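第六章 观众的良心：职业体育中的风险、忠诚与责任

学习本章之前，请先回想一场你真正喜欢过的比赛。随便哪一场都行，校队的也好，半夜爬起来看的也好。想一想那个让你从座位上跳起来的瞬间，然后问自己：为了那个瞬间，场上的人付出了什么？这个代价，我有没有份？

这一章是全书里我最爱讲的一章（每年九月开学，总有学生跑来问什么时候才轮到它！）。前几章我们谈的是运动员的德性、裁判的公正、兴奋剂与规则的边界，主角始终站在场内。现在镜头要转过来，对准看台，对准沙发，对准我们自己。观众也是道德主体，这句话听上去平常，可一旦认真对待，它会牵出一大串极有意思的问题。

一、从一位中锋的膝盖说起

德德·阿卡（Dede Ackah）在特雷恩霍姆（Trernholm）打了六个赛季的中锋。那是一座不大的港口城市，球馆只有一千个座位，冬天一到，场场爆满。阿卡在最后一个赛季里一直带着膝伤上场，队医知道，教练知道，前排的老球迷也知道，因为他每次落地都要用手撑一下大腿。季后赛第二场，他在加时赛投中制胜球，随后再也没有打过正式比赛。

多年以后，他在阿梅加希讲座（Amegashie）上对学生回忆起那个晚上：“全场都在喊我的名字。我当时觉得那是爱，现在也还这么觉得。可是我女儿问我，他们既然爱你，为什么不喊你下来？”

请把女儿的这个问题记在书页边上，我们整章都会和它打交道。它难在哪里呢？难在几种直觉同时有道理。阿卡是成年人，没有人逼他上场；他说自己不后悔；观众买票进场，呐喊助威，也没有违反任何规则。可我们还是会隐隐觉得不安。伦理学最让人兴奋的地方就在这种不安里：它提醒我们，手头的概念还不够用，得再往前走一步。

二、三种常见的回答

第一种回答诉诸同意。运动员了解风险，签了合同，拿了报酬，责任便由他自己承担。这一思路清楚有力，也尊重人的自主。不过我们要追问，同意需要什么条件？一个十七岁就离家、除了打球没有学过别的本领的年轻人，他的“愿意”有多大的余地？如果伤病的长期后果连医生都还说不准，他究竟同意了什么？

第二种回答诉诸后果。一场比赛给成千上万的人带来快乐，让一座城市有了共同的话题，让陌生人在公共汽车上互相点头。这些好处是实实在在的，谁在冬天的特雷恩霍姆坐过车，谁就知道。麻烦在于，好处分散在许多人身上，伤害却集中在几副身体里。能不能这样加减？读过第二章的同学应该已经想举手了。

第三种回答诉诸共谋。观众的注意力和门票钱维持着整套制度，因此对制度造成的伤害负有一份责任。这种说法近年来很有影响，课堂上也最容易引起争论。泰特·阿桑特（Tetteh Asante）在他的讲稿里提出过一个漂亮的反驳：假如我一个人关掉电视，什么也不会改变，那么我的那一份责任落在哪里？他随即又反驳了自己：投票也是如此，可我们并不因此认为投票与良心无关。

三、忠诚是一种怎样的情感

要公平地讨论观众，就不能把他们写成一群嗜血的人。我见过的球迷大多不是这样。他们记得替补队员的生日，会为降级痛哭，会把对球队的感情传给孩子，像传一道家里的菜谱。哲学家常把忠诚归入“偏私的情感”，与公正相对，可是没有偏私，人大概也就不会有友谊和故乡了。

问题于是变得更细：忠诚的对象到底是谁？是球衣，是城市，还是穿着球衣的那个人？球员转会时，有人撕掉海报，有人站起来鼓掌，两种反应背后是两种不同的理解。如果我忠于的只是队徽，那么穿着它的人换成谁都行，一副膝盖坏了，再换一副。如果我忠于的是人，那么在他一瘸一拐的时候，我的呐喊也许就该换一个内容。 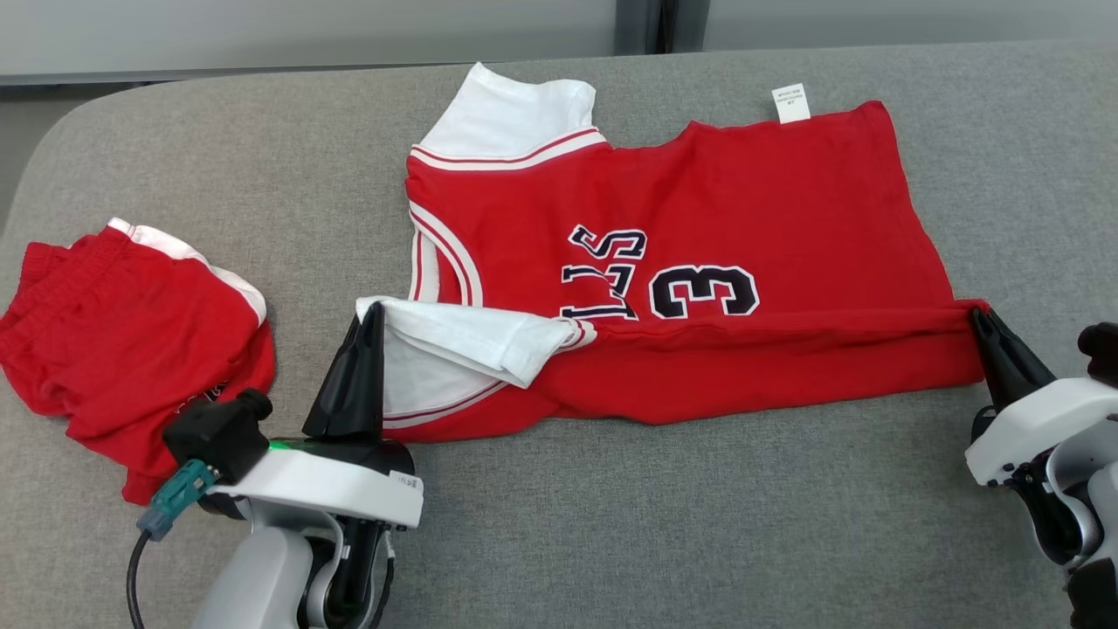

宗教研究里有一组概念可以借来一用。学者区分“崇敬”与“占有”：崇敬者承认对象有自己的生命，占有者则把对象看作满足自身渴望的工具。很多信仰传统都警告信众，对圣者的热爱可能在不知不觉间滑向后者。把这组概念搬到看台上，会照亮不少东西。赛后守在通道口，只为说一声“辛苦了”的人，和因为一次失误就发去四百条辱骂留言的人，都自称热爱球队，他们爱的方式却大不相同。

当然，类比有它的限度。体育没有教义，也不许诺拯救，把球馆直接叫作教堂，往往说得热闹而想得不深。本章第二节会专门讨论这个类比在什么地方好用，在什么地方会误导人。

四、本章的安排

第一节讨论同意与风险，重点阅读沃利斯案（Wollis），看一家俱乐部如何因为隐瞒体检结果而与自己的球员对簿公堂。第二节讨论仪式、信仰与看台文化。第三节进入共谋问题，我们会仔细拆解阿桑特的论证，并且试着替他补上缺掉的一环。第四节转向制度，以斯图达里联赛（Studari）的独立队医制度为材料，看看规则的改变能在多大程度上减轻个人良心的负担。

读的时候请不要急着站队。我教这一章时，最精彩的讨论常常来自中途改了主意的同学，有人在第一节坚决维护自主，到第三节却成了共谋论最厉害的辩护者，反过来的也有。改主意在这门课里是要加分的！

课前准备

找一位比你年长、长期支持某支球队的人聊一次天，请他讲一名他至今舍不得的球员。听他用哪些词，记下来，尽量照原话。然后写一段短文，说明在他的讲述里，忠诚指向的是什么。短文带到课堂上，我们从第一节的讨论开始就会用到。

关键概念：知情同意；风险的分配；共谋；偏私与公正；崇敬与占有；制度责任。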